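Collections and Exhibitions Group, Trurkthorpe Museum of Art
Minutes of the October meeting

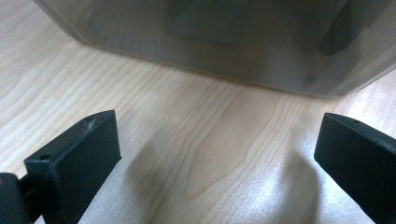

The meeting opened at 4:15 p.m. The minutes of the previous meeting were approved with one correction: under item 3, "tempera" should read "distemper."

1. Matters arising

The reframing of the two harbor pastels is finished and both works are back in the print store. The loan agreement with the Tovar Gallery has been returned unsigned. Tovar asks that the clause on courier travel be split into outbound and return sections. The registrar will redraft.

2. Drument bequest: landscapes

The group considered the curatorial report on the Drument bequest, which contains 70 works on paper and canvas, nearly all landscapes. The report accepts 65 as by the same hand. The remaining five are in dispute, on the following grounds.

Two river views carry a signature applied over the varnish. The signature does not match the form found on works with a known sale history. One woodland sketch is on a commercially primed board with a supplier's stamp that postdates the artist's last known work. Two small marsh scenes are stylistically close but have a pink ground not found elsewhere in the group.

It was noted that late signatures do not by themselves rule out authorship, as the artist's family is known to have signed unsold work before the studio sale. The curatorial view is that the river views should be cataloged as "attributed to" and the woodland sketch as "follower of." The marsh scenes should be held over until cross-sections have been taken.

Agreed as proposed. The word "circle" is not to be used in any label or catalog entry for this group, there being no evidence of pupils.

3. Technical examination

Clellerex has quoted $3,000 for pigment analysis and cross-sections on the two marsh scenes, including a written report. Infrared imaging is not included. Members asked whether imaging could be done in-house. The conservation studio confirmed that it could, provided the works are out of their frames — the current glazing causes reflections that make the results hard to read.

Agreed to accept the quotation. The cost is to be charged to the research line and not to the exhibition budget. Sampling sites are to be approved in writing by conservation before any material is removed, and limited to existing losses and edges.

4. Spring exhibition

The draft checklist stands at 16 paintings, with works on paper to be added. Conservation advised that the watercolors should be shown for half the run only and then exchanged. The proposed wall color was judged too dark for the nocturnes. A second sample, one step lighter, is to be painted on the east wall and viewed under the gallery lights.

The introductory panel was discussed at length. The present draft gives more space to the artist's debts than to the pictures. It will be cut, and the paragraph on the studio sale moved to the second room.

5. Catalog

Photography is complete except for the large sunset, which needs surface cleaning first. Dimensions will be given in inches followed by centimeters, height before width. Provenance entries will list gaps as gaps — "whereabouts unknown" is preferred to a blank line.

6. Other business

The humidity logger in the print store is reading high against the handheld meter. It will be recalibrated or replaced.

The meeting closed at 5:50 p.m.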